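About Onine

Posted in April by the Onine editor
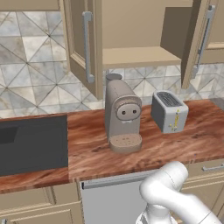

I started Onine because I kept missing the good bits of committee hearings. They'd go on for five hours, the news would show nine seconds of somebody looking cross, and I'd be left wondering what the question had been in the first place! So I began watching them all the way through and typing up the exchanges that seemed to matter, with the answers left in. It's slow work (pausing, going back, pausing again, wondering whether that was a "would" or a "wouldn't") and a good deal of it gets done in the kitchen, on whatever bit of worktop is free.

So what is Onine? It's a small website and a Sunday email about what elected people say when they're being asked things under oath, or at least under a bit of pressure. I cover Senate and House hearings mostly, some state ones, and now and again a county meeting if a reader sends me a recording and I can make out the words. I don't do polls. I don't do election predictions either, having been very wrong once in front of my whole family.

The name was a typing mistake. I was setting up the account late at night, meant to put "Online Hearings" in the box, dropped a letter and lost the second word altogether. By the time I noticed, I'd already sent the first email out, and people had started writing back to "Dear Onine". I've grown fond of it.

That first email went to my relations, a few old colleagues and a man who I think wanted a different newsletter. We've now got 3865 subscribers, and I still get a bit giddy typing that. There are 1232 transcripts in the archive, all free to read and all searchable by committee, by month or by whichever phrase is stuck in your head. The early ones are rougher. I hadn't worked out how to show people talking over each other, so there are long stretches marked (both speaking), and I'm going back through them as I get time.

People ask which side I'm on. I've got opinions, of course I have, and if you sat next to me at dinner you'd hear them before the soup arrived. On the site I try to keep them in the column at the bottom of each email, under a heading that says Opinion, so you can skip it if you like. The transcript comes first and I don't trim it to make anyone look cleverer or dafter than they were. If a senator asks a sharp question, you get the question. If the witness gives a good answer, you get all of that too, even when it runs to 600 words and wanders off into a regulation from years back. Some of my favourite moments are in those wanderings.

I do get things wrong. I once credited a whole run of questions about executive privilege to the wrong member, and three readers had written in before I'd finished my toast. Corrections go at the top of the page, with the old wording left underneath so you can see what changed. If you spot something, please tell me! A time from the recording helps enormously.

Money, then. Onine is paid for by readers. There's a voluntary subscription, which gets you nothing extra except a thank-you and my real gratitude, and there's a yearly grant of 1000 dollars from Fostell, a small publishing firm that also looks after our web hosting. Fostell doesn't see anything before it goes out. I don't take advertising, or money from campaigns, parties or anybody who's likely to turn up in a witness chair.

Two reader projects have grown out of the site and live in their own corners of it. Thongdee is the glossary, where you can look up things like "reclaiming my time" or "without objection" and get a plain explanation with an example from a real hearing. Prundisach is newer and a bit more of an experiment. It keeps track of the promises witnesses make to "get back to the committee on that", and whether a written reply was ever published. Some entries have been open for a very long time. It's been surprisingly popular, and I've had emails from staffers asking for theirs to be marked as closed (happy to, once I've seen the letter).

If you'd like to suggest a hearing, use the contact form and tell me what you'd want to find out from it. I can't do everything, and weeks when several committees sit at once are a scramble, but I read every message and reply to most of them. The email goes out on Sunday, usually before lunch.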